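## 4. Setting up the Detetow for table-top plants

Read section 3 first if you have not yet charged the pump unit. The steps below cover one reservoir and up to four pots standing on the same table, shelf or worktop. For hanging pots, go to section 5. For troughs and window boxes, go to section 6.

You will need:

- the pump unit and its lid
- the reservoir
- the main tube (clear) and the branch tubes (green)
- one dripper and one peg for each pot
- the four-way splitter
- scissors
- a jug of tap water
- an old towel

The drippers are packed in a small bag inside the reservoir. If the bag is missing, ask for spares pack 3271.

### 4.1 Choosing where things go

1. Put the pots where they will stay. Moving them after the tubes are cut usually means cutting new ones.
2. Stand each pot in a saucer or an outer pot with no hole in it.
3. Place the reservoir on the same surface as the pots, or lower. It may stand on the floor if the top of the table is no more than 45 cm above the lid.
4. Leave a hand's width between the reservoir and the wall so that you can lift the lid.

> **Caution:** Never place the reservoir higher than the pots. Water can go on running after the pump has stopped, and the whole reservoir may empty on to the table.

> **Caution:** Keep the pump unit and charging lead away from sockets, extension leads and anything electrical that would be harmed by a leak.

Plants with large leaves are easier to deal with if you turn the pot first. Find the side with the fewest stems and bring it round to face the reservoir. The peg can then go in without bending anything, and the dripper can be reached later for cleaning.
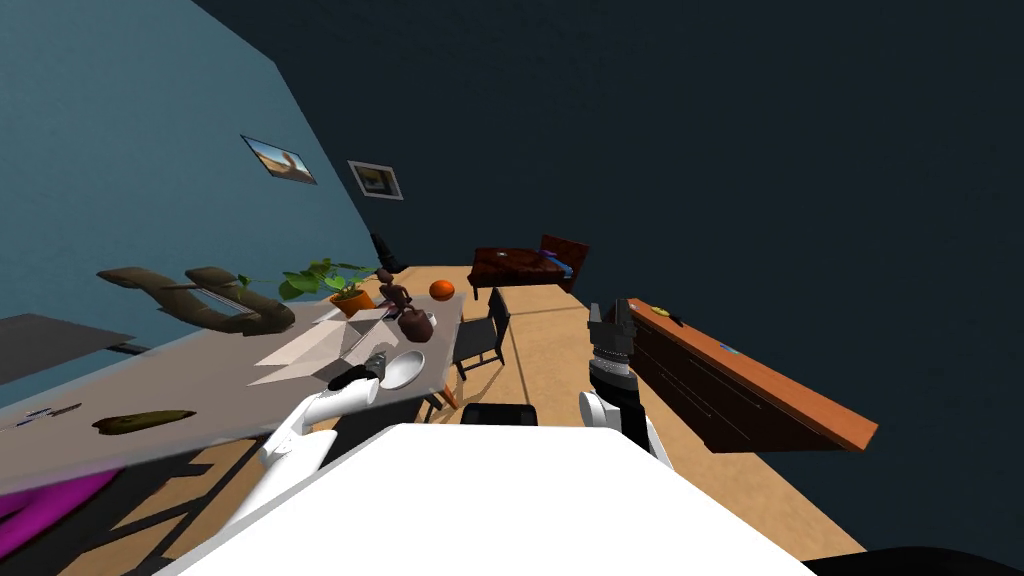 *Broad-leaved plant in a terracotta-orange pot, near the far end of the table.*

Unglazed clay pots lose water through their sides. Plants in them dry out faster than the same plants in plastic, so allow one setting higher on the dial (see the table in 4.4). Glazed pots count as plastic.

Bowls and dishes without drainage should not be used as planters with this kit. There is no way for extra water to leave, and the roots will rot.

### 4.2 Fitting the tubes

1. Push one end of the main tube on to the outlet of the pump unit. It should go on as far as the raised ring. If it is stiff, dip the end in warm water for a minute and try again.
2. Run the main tube to a point near the middle of the pots and cut it there. Cut straight across.
3. Push the splitter into the cut end.
4. Measure a branch tube from the splitter to the centre of each pot. Add a little slack and cut.
5. Push the branch tubes on to the splitter. Close any outlet you are not using with one of the black caps.
6. Fit a dripper to the free end of each branch tube. The arrow on the dripper points away from the tube.
7. Clip each dripper into a peg and press the peg into the compost, halfway between the stem and the rim.

Note: The branch tubes need not be the same length, but the longest should be no more than twice the shortest. If one plant stands well away from the rest, bring the splitter closer to it and lengthen the main tube instead.

Note: Tubes that have been folded in the box will have a kink in them. Cut the kink out if you can. Otherwise hold that part in warm water and straighten it with your fingers.

### 4.3 Filling and priming

1. Fill the reservoir with plain tap water to the upper line.
2. Lower the pump unit in until the lid sits flat. The lid clicks on both sides.
3. Pull the drippers out of the pots, pegs and all, and lay them on the old towel.
4. Hold down the **Test** button until the light turns blue. The pump will run for as long as you hold the button.
5. Watch the tubes. Let go when water is coming out of every dripper and the large bubbles have gone.
6. Put the pegs back in the pots.
7. Top up the reservoir to the upper line.

A few small bubbles clinging to the inside of the tube do no harm.

> **Caution:** Do not run the pump dry. If the light flashes red while you are priming, let go of the button and check the water level before trying again.

Liquid plant food may be used at half the strength given on the bottle. Do not use anything with bits in it, such as seaweed mixes that need shaking, and do not use home-made compost tea. Both will block the drippers. If you have used plant food, rinse the system through with plain water before you put it away.

### 4.4 Setting the dial

The dial on the lid sets how much water each pot receives in a day. It is given in one go, at the time you switch the unit on. If you switch on at 7 in the morning, the plants are watered at 7 every morning.

| Dial | Water per pot per day | Suggested for |
|---|---|---|
| 1 | 15 ml | cacti and succulents in plastic |
| 2 | 30 ml | small pots, winter |
| 3 | 60 ml | medium pots, most of the year |
| 4 | 100 ml | medium pots in clay, large pots in plastic |
| 5 | 200 ml | large pots in clay, hot rooms |

All pots on one splitter get the same amount. Group plants with similar needs, and leave the odd one out to be watered by hand or given its own unit.

To set the dial:

1. Turn it to **0**.
2. Wait for the light to go out.
3. Turn it to the setting you want. The light blinks once for each step, so setting 3 gives three blinks.
4. The pump runs straight away. This is the first day's watering.

From November until the days lengthen, drop by one setting unless the plants stand close to a radiator.

### 4.5 Trial run

Carry out a trial before you go away. Three days is the least we recommend, and a week is better.

1. Mark the water level on the outside of the reservoir with a strip of tape.
2. Leave the unit to work as normal.
3. Each day, push a finger into the compost as far as the first joint. It should feel damp and cool.
4. If there is water standing in a saucer, tip it away and go down one setting.
5. If the compost is dry, check that the dripper is working, then go up one setting.
6. At the end, measure how far the level has dropped below the tape. Divide by the number of days to see how long a full reservoir will last you.

A full reservoir runs four pots at setting 3 for 11 days with a little left over. The pump stops by itself when the water reaches the lower line.

Someone calling in to top it up needs only to lift the filler cap at the front of the lid. The dial should be left alone. Turning it to 0 and back again resets the watering time and gives the plants a second dose that day.

### 4.6 If something is not right

**One dripper gives no water.** Pull it off and blow through it against the arrow. If that does not clear it, soak it overnight in white vinegar and rinse well.

**No dripper gives water, but the pump can be heard.** There is air in the pump. Prime it again as in 4.3.

**The pump cannot be heard.** Charge the unit. If the light stays off after a full charge, see section 9.

**Water drips from the splitter.** The end of the tube has been cut at a slant or has stretched. Trim a short length off and push it back on.

**Green film inside the tubes.** This is algae. Flush the tubes with warm water and move the reservoir out of direct sun.

Replacement tubes are sold by the metre from the Ludthorpe shop and by post. Give the colour of the tube when ordering, as the clear and green tubes are different widths.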